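## 4. 겹쳐 착용하기와 표면 마모: 기존 자료의 재검토

### 4.1 설문 자료의 한계

팔찌를 여러 점 겹쳐 차면 표면이 빨리 상한다는 주장은 장신구 보존과 소비자 연구 양쪽에서 거의 상식처럼 인용된다. 그러나 출처를 거슬러 올라가면 대부분 Skakwood 설문 하나에 닿는다. 이 설문은 응답자 2,027명에게 팔찌 착용 습관과 제품의 상태를 함께 물었고, 겹쳐 착용한다고 답한 집단에서 '긁힘이 눈에 띈다'는 응답이 더 많았다고 보고하였다. 차이가 있었다는 점은 받아들일 수 있다. 다만 그 차이가 마모의 차이인지는 별개의 문제이다.

우선 제품 상태를 평가한 사람이 착용자 본인이다. 장신구에 관심이 많아 여러 점을 차는 사람은 흠집도 더 자주 들여다볼 가능성이 있다. 설문지에는 이를 가려낼 문항이 없다. 또 '겹쳐 착용'의 정의가 느슨하다. 두 점이 같은 손목에 있기만 하면 모두 한 범주에 들어가며, 맞닿아 있는지 떨어져 있는지는 묻지 않았다. 착용 기간을 기억에 의존해 적게 한 점도 문제로 남는다. 몇 해 전에 산 팔찌를 언제부터 매일 찼는지 정확히 답할 수 있는 사람이 얼마나 될지 의문이다.

### 4.2 실험 자료의 한계

Dustamley의 마모 시험은 이런 약점을 보완하는 근거로 자주 제시된다. 시편 100점을 회전통에 넣고 돌린 뒤 광택 저하를 측정한 시험으로, 서로 다른 형태의 팔찌를 섞은 조건에서 저하가 더 컸다. 그런데 회전통 안의 시편은 사방으로 부딪힌다. 손목 위의 팔찌는 팔의 굵기에 따라 걸리는 자리가 다르고, 옷소매와 책상 모서리에도 닿는다. 회전통 결과를 착용 마모로 환산하는 계수는 보고서에 실려 있으나 그 계수를 어떻게 얻었는지는 적혀 있지 않다. 우리는 이 계수를 사용하지 않았다.

Guo 척도 역시 조심해서 읽어야 한다. 22개 문항으로 표면 상태를 점수화하는 이 척도는 평가자 간 일치도가 높다고 알려져 있지만, 검증에 쓰인 것은 은색 무광 제품뿐이었다. 유광 뱅글이나 체인에 같은 점수를 매겼을 때 같은 뜻이 되는지는 확인된 바 없다. Tisto 자료집에 수록된 제품의 거의 80%가 체인형이라는 점을 생각하면 사소한 문제가 아니다.

### 4.3 위치를 기록해야 하는 이유

본 연구는 겹쳐 착용했는지의 여부보다 팔찌의 종류와 손목 위 순서를 먼저 기록할 것을 제안한다. 유연한 체인과 단단한 뱅글은 움직이는 방식이 다를 수 있고, 어느 쪽이 손에 가까운지에 따라 접촉 양상도 달라질 수 있다. 이것 역시 아직은 가정이다. 사진 한 장으로는 착용 순서만 적을 수 있을 뿐 두 점이 하루 동안 얼마나 부딪히는지는 알 수 없다. 그림 3의 경우 기록은 팔뚝 쪽부터 '구슬 체인–뱅글'이 된다. 재질은 제품 정보를 확인한 때에만 적고, 색만 보고 은이라고 쓰지 않는다.

**그림 3.** 한 손목에 찬 두 점의 팔찌. 팔뚝에 가까운 쪽이 가는 구슬 체인, 손 바로 위가 장식 없는 은색 뱅글이다.

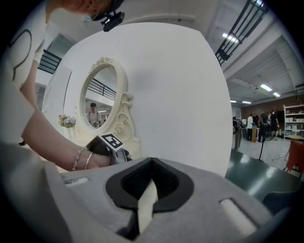
### 4.4 분석에서 제외한 자료

착용 순서를 알 수 없는 기록은 비교에서 제외하였다. 착용자의 기억으로 순서를 보충한 기록도 같은 기준으로 처리하였다.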